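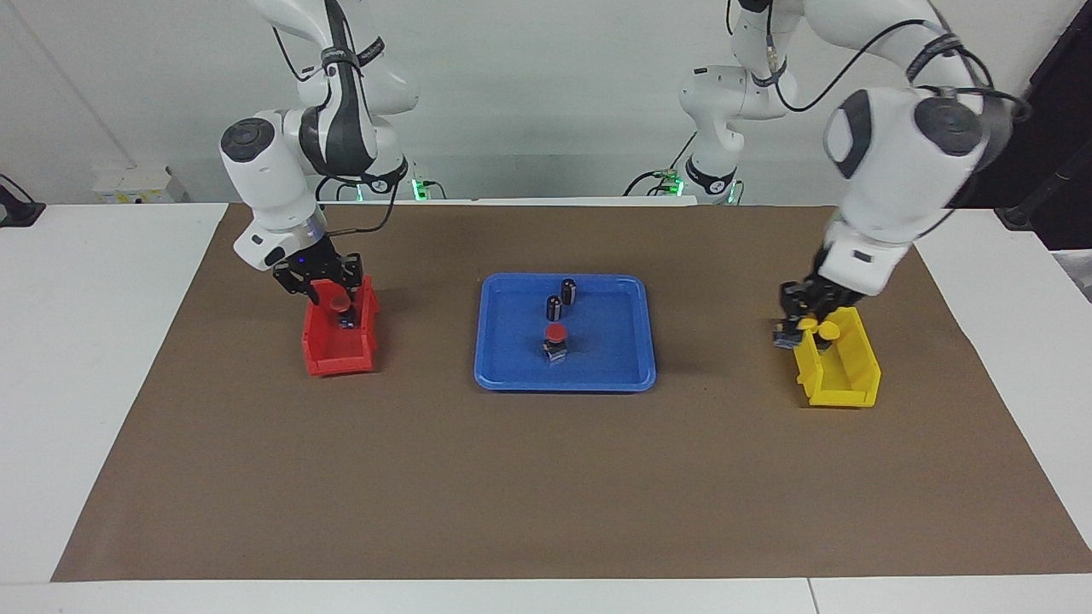
Kitting bench went to robot arms, what happens to my job?

I work second shift in parts kitting at Hurnow. In December they put a pair of arms on the bench where 4 of us used to sort push buttons and small components out of trays and into colored bins. Management says no layoffs, but my title changed to "cell attendant" and I can't get a straight answer on what that means for pay. Has anyone been through this?

gidora_nights
Went through it at Clereck. The sorting went away and what I got was refilling trays, swapping full bins and clearing stops. Easier on the wrists, harder on the head. You stand there waiting for it to need you. Ask for the new job description in writing before your next review. Ours was 8 pages and the pay grade was on the last one. Also ask who gets trained to restart the cell. At our plant that was the only part that came with a raise.
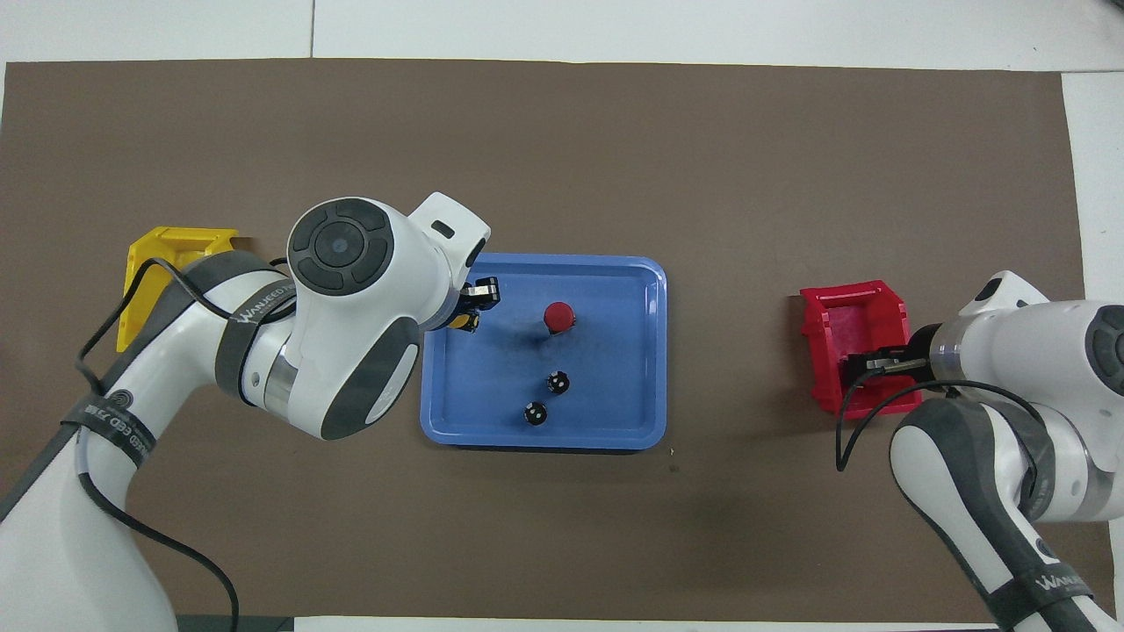
farquharson_line2
I'd add that you should ask about breaks. With hand sorting we all stopped together at 10. Once the arms were in, somebody had to stay with them, so we ate alone in turns. It took a grievance to get that fixed. Quotas too: ours went to 131 kits a shift and the attendant got the blame when the trays came over late from receiving. Write down every stop and the reason for it.

benchrat
same thing here, title changed and pay didn't. talk to your steward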